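Tollau Shared Workshop - Course Handout 2: Picking Bars from a Bin

Notes by Huia Nepia
Updated August 4, 2024

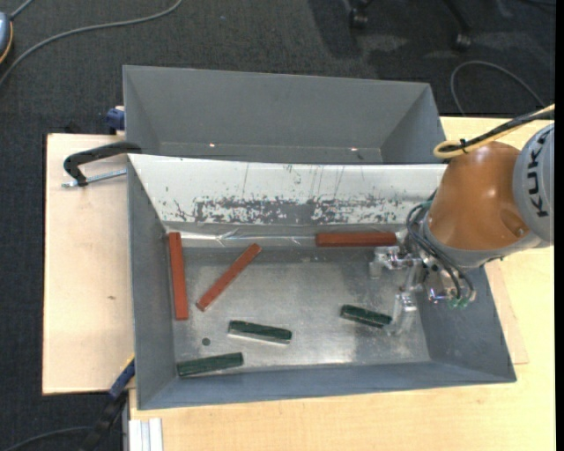 Last time we got the arm moving safely at low speed. Now comes the part I've been looking forward to all year - getting it to pick up loose bars and set them down where we want them!

Start with the grip. A long bar wants to be held near its middle, with the fingers closing across the narrow side. Grab it by one end and it swings, and then your nice tidy placement is off before you've even left the bin.

Bars lying against a wall are harder, and much more fun. One finger needs room to get down behind the bar, so try a nudge first: lower the closed gripper beside it, slide it 28 mm toward the center, lift, open, and go again.

Clamp your bins before you teach a single point. If a bin creeps, every pose you saved creeps with it (ask me about June, when I retaught the whole Cosgrove job in one evening).

Shiny metal floors throw glare at a camera. Move the lamp before you touch the software.

For next session
- Teach one approach pose and one grasp pose per color
- Run it at low speed with a hand on the stop
- Write down every miss, with the bar's angle

Cables: leave slack at the wrist, then turn the last joint both ways through its full range and watch the loop.

41 shares | 2 comments

Comments

faldenfan: The nudge trick saved my evening, thank you! Does it work on round stock?

Huia Nepia: Sort of - it rolls, so go slower and push against a wall.

Related
Handout 1: First Moves at Low Speed
Building the Prakham Bench
Wrist Cables That Last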